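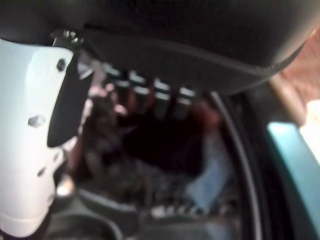 Fig. 1. Gripper finger, white shell with black pad.

Shared Tool Libraries in Small Towns: the Jarkstead Case
Project report, final version
September 30, 2021

1. Why this topic
Started out wanting to do public libraries in general. Way too big. Narrowed it to tool lending, and then to one place, the Jarkstead tool library on Welton Street. It opened in March two years ago in what used to be a shoe store. Question for the report: do people borrow things they would otherwise buy, or things they would otherwise go without?

2. Method
Paper survey left at the front desk for 5 weeks. Got 52 back. Also went through the loan book, 900 loans total, all handwritten, which took much longer than planned. Some pages hard to read, water stain on two of them. Loans with no item name got left out of the sorting but stayed in the total.

I wanted to compare with the one in Pinder but they closed over the summer and the records weren't avaliable. So no comparison town. Known weakness.

3. What came out
Most borrowed: drills, by a lot. Then ladders, tile cutters, the carpet cleaner. Garden stuff goes up in spring and then basically stops. Hand saws almost never leave the shelf — people seem to own one already.

On the main question, it's mixed. For the big items (tile cutter, carpet cleaner) most people wrote that they would have rented from Longo Hardware or skipped the job. For drills, more of them said they would have bought one. A few said they bought one anyway after borrowing, because they liked it. Did not expect that and the survey had no box for it, they wrote it in the margin.

Late returns were a bigger complaint than price. The yearly fee hardly came up. Opening hours came up all the time, mostly from people who work days.

4. Problems
The survey only reached people who already use the place. Should of put some at the grocery store too. Question 4 was worded badly and half the answers don't fit it, so it isn't used here.

5. If there was more time
Ask non-members. Get the Pinder loan book. Check whether ladders go out for one day or a whole week, the return dates are in there, I just didn't get to typing them in.

Loan table and blank survey are in the appendix.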